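Romaniuk Guest Rooms, Elville
Frequently asked questions: your bathroom

Home | Rooms | Getting here | FAQ | Contact

We get a surprising number of letters about bathrooms, and we love every one of them, so we've gathered the answers on one page. If yours isn't among them, do write to us or stop by the front desk, where there is nearly always coffee on.

Do all the rooms have their own bathroom?
Yes, every last one, including the two little ones up under the roof. Nobody has had to share since we took over the old Vendcombe house and put the plumbing in from scratch (a long, dusty winter, that was).

What should I bring, and what do you provide?
We provide towels, hand soap, shampoo and a hair dryer, which lives in the bedroom closet. Please bring your own toothbrush and toothpaste. If you've left yours at home, and we do it ourselves every time we travel, ask at the desk and we'll find you a set. The drugstore on the Rinport road is open until 8 p.m. as well.

How should I look after the marble?
Thank you for asking! Marble is tougher than people fear, but it doesn't care for anything acidic, so please keep perfume, nail polish remover and lemon juice off it. Wipe up toothpaste when you see it, with a soft damp cloth and nothing fancier. If something does spill, tell us the same day and we won't be cross.

Is there enough room for my things?
We think so, though we do understand that a person with 60 bottles may feel differently. The counter in room 207 is a thick slab of marble with the sink set into it, and there is a cabinet with two doors underneath for the bulkier items. We like a mug for the toothbrush, a few flowers by the faucet, and the rest put away. 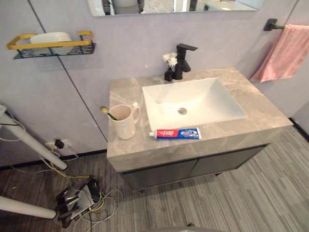
One guest wrote to us afterward that she would always rather have a mug than one of those tall glasses, which she had been knocking into sinks all her life, and could we please never change it. We have no plans to.

Can I have fresh flowers in the bathroom?
Of course, and we're delighted when people ask. Small white ones are our favorite next to a sink. Let us know the day before you arrive. If scents bother you, mention that too and we'll leave the flowers out.

The sink is draining slowly. What do I do?
Call the desk by dialing 67 from your room phone, at any hour you like. Please don't pour drain cleaner down it, even the gentle kind.

Can you lend me a step stool for my little one?
Yes, we keep several, and they're sturdy enough for a wriggly four-year-old at tooth-brushing time. Bring it back to the desk when you check out, or just leave it beside the bedroom door.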